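Workshop notebook, cloth folding on the bed
Monday, September 4, 2023

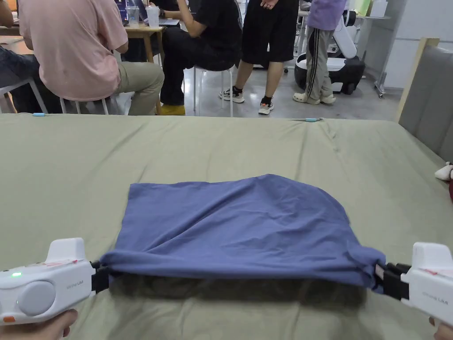

Blue cloth on the green sheet, near edge lifted by both corners.

Today we worked at the bed again and not at the table. In June we did all the folding on the table top and the cloth behaved too well there. A sheet gives way a little under the cloth, so the far edge does not stay exactly where you put it. I wanted this in the notes before we continue with the bigger pieces.

Material: the slate-blue cloth, roughly square, from the Zetance pack. I did not iron it. It has soft wrinkles and some creases going diagonally, and I would like to keep it like this for the whole week, so please do not wash or press it. The green sheet underneath is the Utisano one. It also gets rumpled after some time and must be pulled straight between the rounds.

How I do the fold for now:
Lay the cloth flat with one edge towards you.
Take the two near corners and lift them together, keeping the span taut.
Leave the far edge lying on the sheet.
Bring the near edge over and put it down on the far edge. Let go of both corners at the same time.

Remarks. The corner gets bunched and twisted where it is pinched. If you take too much fabric, the twist stays in the cloth after you let go and the corner does not lie flat. Take less, only the very end of the corner. When the span is lifted too high, the far edge starts to travel towards you on the sheet. Low and slow is better, a shallow curve is enough.

I made 27 folds before the break. In four of them the far edge moved so much that I had to lay the cloth again from the beginning. Three more had a bad corner. The rest I would call acceptable, but I was not strict with the wrinkles.

To do:
Same fold with the cloth turned by a quarter.
Try the heavier cloth from Tsakiris, if it arrives.
Ask Skutotus if they have a second sheet in the same green. If we must order new, the limit is still 800 for all textiles together.
Decide what we call an acceptable corner, and write it on the first page of this notebook.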